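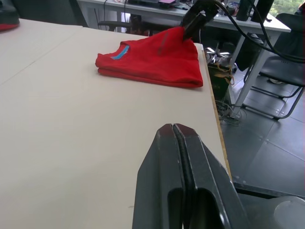

Handling of Soft Goods — Notes for Week 7
Course tutor: Annelies Vermeulen

These notes belong to the practical at the Mimberg building. Please read them before you come, and bring the risk sheet with your signature. Students without the sheet can watch but cannot operate.

1. Who may be near the arms
One person operates and one person stands at the stop button. The second person does not hold a phone, a cup or a laptop. All others stay behind the line on the floor until the operator says "arms at rest". Please say these words loudly, also when you think everybody has seen it.

2. Speed and force
In the practical we work in reduced speed only. The limit in our house rules is 60 mm per second at the fingertip when a person is inside the line. For grip force, start at the lowest step and go up by one step at a time. Cloth needs less force than most students expect, and a strong grip leaves marks on the fabric.

3. Two arms on one piece
When one arm holds the garment, the other waits open or closed at a safe height until the operator gives the next command. Never start both arms from an unknown position. Bring them home first, one after the other.
If the cloth is stretched between two grippers and you must stop, open only one of them. A garment under tension can jump back, and it can pull a cable with it.

4. Cables
Cables must have enough free length for the full reach of the arm, but they must not lie on the work surface. Check this by hand with the power off. The Firden group last February skipped this check and lost a whole morning.

5. Records
Write down each stop, also the small ones. Give the time, the program step and what you did after. The log sheet of Gavalas has 3 columns for this, and we use the same. A run without a log does not count for your 1000 trials.

For next time: read the Jukcombe checklist and mark the points which you find unclear — we will discuss them first. Questions by e-mail until Sunday, please.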